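Motosora releases coated tablecloth range with revised wear layer

May 9, 2018

Motosora today announced the Tarnareo series, a range of coated table coverings for community halls, canteens, schools and other shared dining spaces. The series replaces the company's existing hall-grade line and will ship to Canadian distributors in July.

Tarnareo coverings consist of a polyester knit backing, a pigmented vinyl layer and a clear wear layer. The formulation of the wear layer was revised following a 40-week service trial at the Mistitz seniors' centre, where coverings remained on the tables between sittings and were wiped down after each use. Samples were withdrawn at fixed intervals and assessed for loss of gloss, edge curl, colour transfer and cracking along fold lines.

Fold-line cracking was the principal defect recorded in the previous line. In the Tarnareo series, the plasticizer content of the wear layer has been reduced and the backing is bonded at a lower temperature, which limits stress at the crease. Test pieces stored folded for 126 days showed no cracking visible to the unaided eye. Light creasing remained and relaxed after the material was laid flat at room temperature.

Colour transfer was assessed using citrus peel, beet juice, black tea and mustard. Mustard left a faint residual tint on white grounds when not removed within 30 minutes. The care sheet has been amended accordingly.

Green and white checked plastic tablecloths on long tables, with oranges and other small food items.

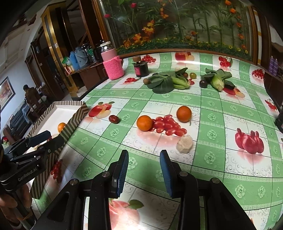
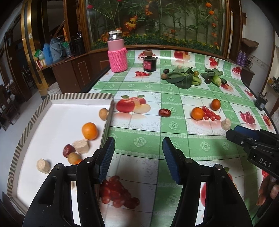 The series is supplied in 4 widths, on rolls or cut to length. Rolls are wound face-in on a rigid core to reduce curl at the leading edge. Cut lengths may be ordered with a plain trimmed edge or a bound edge – the bound edge is recommended where coverings are moved frequently between tables. Clips and under-table tensioners are sold separately and are compatible with the previous line.

Printing is carried out by Gál, which has supplied Motosora with pattern cylinders under a continuing agreement. Pattern repeats have been standardized across the range so that adjoining lengths can be aligned at the check. Distributors ordering replacement lengths should quote the batch code printed on the reverse, as minor shade variation between batches is to be expected.

Surfaces may be cleaned with a damp cloth and neutral detergent. Solvent-based cleaners, abrasive pads and undiluted bleach are not suitable. Hot cookware must be placed on a trivet.

Swatch sets, technical data sheets and the complete Mistitz trial report are available to distributors on request from the Motosora trade desk.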